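Plito Hand Kit, the hand-held gripper from Fluvura. I've had one since May and people keep asking if it's any good, so a thread, posted on a day when I'm supposed to be peeling sprouts.

December 25, 2023

1/ You hold it, you squeeze, two fingers close on a thing. A camera records the lot. Later, in theory, a robot arm learns to do the same from your recordings. In practice you spend a lot of evenings picking up your own belongings in front of a very patient lens.

2/ Price: £1,372 for the standard kit, and another 49 for the carry case. I bought the case. It's a nice case. It doesn't fit the charger.

3/ Assembly is meant to take 20 minutes. The booklet assumes you know which way up the finger mounts go, and I did not, twice. The screws are decent though, and they give you spares, as if they'd met me.

4/ The fingers are better than I expected. Matte black plastic, big flat pads, and they unscrew so you can swap in other shapes. Fluvura sells the other shapes. Of course it does.

5/ Hard things are easy. Mugs, blocks, the remote, all fine from day one. Soft things are where you find out what you paid for, so most of my recordings are now cloth. Currently on gloves.
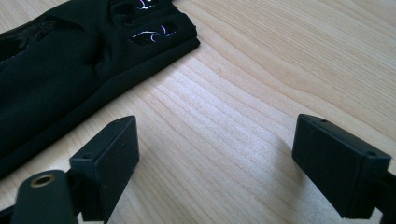

Cuautle replied that the pads are too smooth for thin fabric and that a strip of rubber tape on each one sorted it, though it voids the warranty if you believe the small print.

6/ I do believe the small print, having read all of it during a software update. But yes, tape. Flat pads on a flat table want to skate over a hem, and you have to come in at a slant and pinch a fold. By the fiftieth go you're quite good at it, which is a skill I look forward to never mentioning at work.

7/ The software. Latus, the app that sorts your recordings, is the weak part. I have 2,368 clips in there and it'll let me search them by date or by nothing. Export works if you leave it overnight and don't look at it.

8/ Support answer emails in a day or two and are very polite. They've told me search is "on the list" since the summer. I'd love to see the list.

9/ Would I buy it again? Yes, annoyingly. The hardware is solid and it's comfortable for an hour or so before your thumb complains. Wait for a sale, skip the case, buy tape.

10/ If anyone has a way of tagging clips in bulk, replies are open. Sprouts now.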